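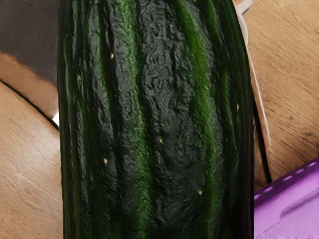 *Fig. 1: Computer-rendered zucchini, close up.*

## Keeping score from home: our postal archery league

Okay, so this project started because I shoot recurve (badly) and wanted to know if people score differently when they shoot alone. Rehema Mutiso and I picked the topic back in October, and she did most of the spreadsheet work while I bugged people for their scorecards.

We got three clubs to join: Dakuler, Podham and Stirkadgate. Everybody shot at their own range at 18 meters, wrote down each arrow, and emailed the card to us. By the end we had 153 cards, and I typed in way too many of them at one in the morning!

### What we did

Each archer shot one round with clubmates on the line and one round alone. Same bow, same target face, same number of arrows. Aravind Varma from Podham asked if barebow counted, and we said yes, but we kept those cards on a separate sheet so they didn't drag the averages around.

We threw out 5 cards. Two had no name on them and the others had totals that didn't match the arrows (I emailed, no reply).

### What we found

Most people shot a little lower alone. I really expected the opposite, I always fall apart when somebody is watching me. Hanna Chmielewska told us she rushes when there's no one to wait for between ends, and a couple of the Dakuler juniors wrote pretty much the same thing in the comments box.

Stirkadgate was the odd one. Their solo scores were a bit higher, but they also shot those rounds second, so they may have just been warmed up. We should have mixed up the order and we didn't think of it until the cards were in.

### If I did it again

I'd use an online form. I'd also ask for the time each end took, which would let us check Hanna's idea properly. Rehema wants to try it with air rifle next.

Thanks to Mr. Salian for reading two drafts of this.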